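Sorting the craft drawer, part two: boxes and pom-poms

Part one dealt with paper. Everything that remained was soft, round or had a string on it, and none of it stacks. I set a limit of one evening in July and started at 7 p.m.

The rule from last time still applies. Each category gets one container, and the container fixes the quantity. If it doesn't fit, something leaves.

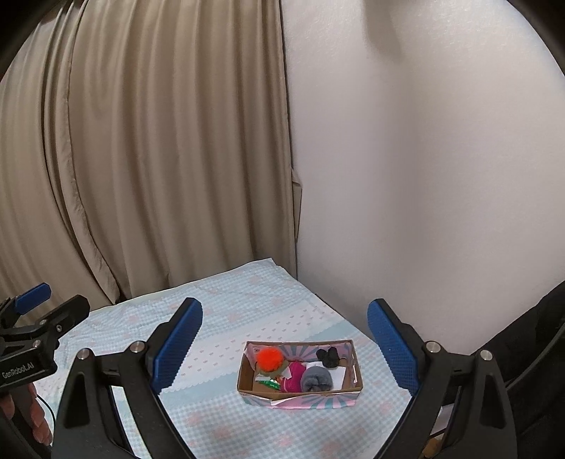
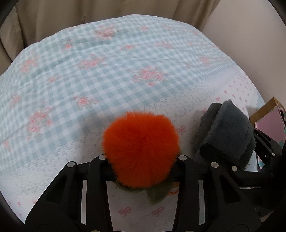

One open cardboard box and one orange pom-pom with a green fabric leaf.

Aurelia Filip wrote in after part one to say that pom-poms should never go in a lidded box at all, and that hers hang from a rail on their own loops, because a week under a lid gave them a flat side that steam only half fixed. I take the point about pressure. I have no rail, and I don't want things hanging over a radiator, so I went with an open box and a single layer. Her method is better if you have the wall for it.

Some notes on the box. Cardboard is fine for light items, provided the base is flat and the corners are still glued. I checked both by pressing the base with a thumb and twisting the walls slightly. Torn covering paper can be stuck back down with a glue stick, but I don't bother unless the loose edge catches on fibers. An open top means dust, so the box goes on a shelf with another shelf close above it.

For depth, I use the height of the largest item plus a finger's width. Anything deeper invites a second layer. The second layer is where cords get tangled, and I would put most of my lost time in previous years down to cords.

The method for cords is as follows. Fold the loop once, lay it flat under the pom-pom, and set the pom-pom on top. Don't wind it around the body. Winding leaves a groove in the pile, and the groove stays. For anything with a fabric leaf, the leaf goes flat and points toward the side of the box. Leaves folded under come out creased, and ironing felt or anything like it next to long fibers is a job I'd avoid.

Cleaning was minimal. Shake outdoors, pick off lint with tweezers, stop. I have washed a yarn pom-pom once, years ago, in cool water with a drop of dish soap. It dried in two days and was never round again. Trimming it with small scissors took it down by a third before I gave up – the result went to the cat.

The drawer inventory stood at 48 loose items before I began. Nine went in the giveaway bag, mostly duplicates and two tassels with broken cords. The rest fits, with a gap at one end that I'm leaving open for whatever turns up behind the bookcase.

Labels: pencil on masking tape, on the short side. Marker bleeds through and then you're committed to the wording.

Total time was a little under two hours, of which the cords were more than half. Part three will be ribbon. I have two competing systems for that, card bobbins and a dowel, and I mean to run both for a month before writing anything down. If you have a way of keeping satin ribbon from unrolling that doesn't involve pins, send it to me.

Contact | © Rarkness | Back to top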